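Facilities > Equipment Requests > Fluremstead > Ticket 636

November, filed by T. Londoño

Status: open, waiting on vendor
Subject: Sulleo hand spares + desk station, need a number before the budget closes

Opening this again bc the last one got merged into the network ticket and closed. It is not a network problem. It's a purchasing problem with a troubleshooting problem stuck to it.

Short version. Right hand on the Fluremstead unit stalls on the curl, mostly index finger, mostly after lunch when it's been running a while. Rivberg wants to sell us a whole replacement hand. I want to know if a finger kit fixes it before I sign for anything. Also need to decide if the desk station gets a second set of cables and a proper tray or stays the way it is another year.

9:40 am
Power cycled, re-homed the hand. Homes ok. Open/close with nothing in it, ok. Moved on to the desk tasks, same as the demo list. 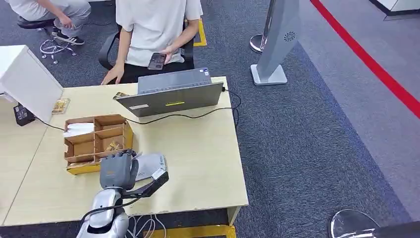
Right hand over the small white device, desk station.

10:15 am
Fault came back on the small device task. Index stalls partway, current limit trips, the rest of the hand carries on. Cleared it, same again. Swapped to a bigger object from the parts shelf and no fault at all. So small stuff with a tight curl is the worst case, which is unfortunate as that's most of what we do.

Tried in order:
- lowered close speed, fault comes later but still comes
- raised current limit one step, NOT going further, warranty
- reseated wrist connector, no change
- swapped finger commands in software so middle does index's job, no fault

Last one says mechanical to me, in the finger. Rivberg support replied asking for logs, logs sent, they replied asking for logs.

10:50 am
Cables. White bundle still hangs down under the front edge of the table, and there's a black one going across the top past the organizer to the laptop. Every time we reset objects an arm (human) or a sleeve has to go over it. I'd like an under-desk tray in the same order so we pay shipping once. Asked for this in the spring too, got moved to "next round".

Objects for the reset are the cards and the little gold packets. Those are consumables, they come out of the project line, please don't put them on the capital form again. 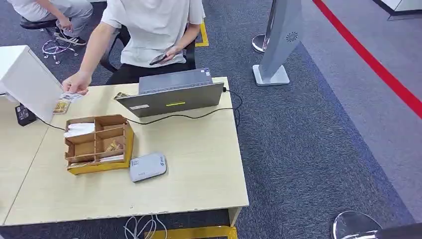
Category: Budget / Spares and Accessories

Quotes so far, all Rivberg, all before tax:

Finger kit, Sulleo, single finger: $198
Wrist harness, spare: $66
Desk tray + cable sleeve + clips: no price yet, chased
Full hand: quote came with a "call us" on it. Called. Voicemail.

Want five finger kits. One for now, the rest on the shelf. Yes I know that looks like a lot. Lead time is the issue, not price, and if a second finger goes during the spring demos we're stuck with a left hand and an apology.

Not asking for a second headset or monitor this round. Not asking for new chairs. If there is money left I'd put it on the tray before anything else.

Question for finance: does a finger kit count as repair or as equipment? Last year harness went through as repair and the gripper jaws went through as equipment, same vendor same month. Need one answer so I can fill in the form once.

2:20 pm
Went over the knuckles with a flashlight while it was parked. The rods and pins are all out in the open at the joints, small screws everywhere, so swapping a finger looks like bench work and not a send-back. Rivberg's manual says otherwise, page is vague. Asked them to confirm in writing that a self-fit doesnt void the rest of the hand. Also asked if the bellows sleeve on the forearm has to come off first, because if it does we need a spare sleeve as well and that's one more line.
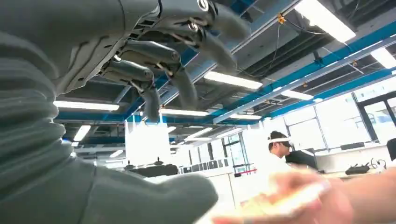 T. Londoño
Equipment Planning, Fluremstead

2:55 pm
Update. Rivberg says self-fit is ok for fingers, not ok for anything behind the wrist. In writing, attached to the order draft. Sleeve stays on for a finger swap. Good, that line is gone.

Still need:
- tray price
- repair vs equipment answer
- approval on quantity, five kits. If it has to be cut tell me to what, dont just bounce the form
- full hand quote, for next year's plan only, not ordering

In the meantime running desk tasks with middle finger covering for index. Works, slower. Please don't put the software setting back to default, it's set that way on purpose and there's a note in the config.

4:10 pm
Tray price promised for tomorrow. Leaving open.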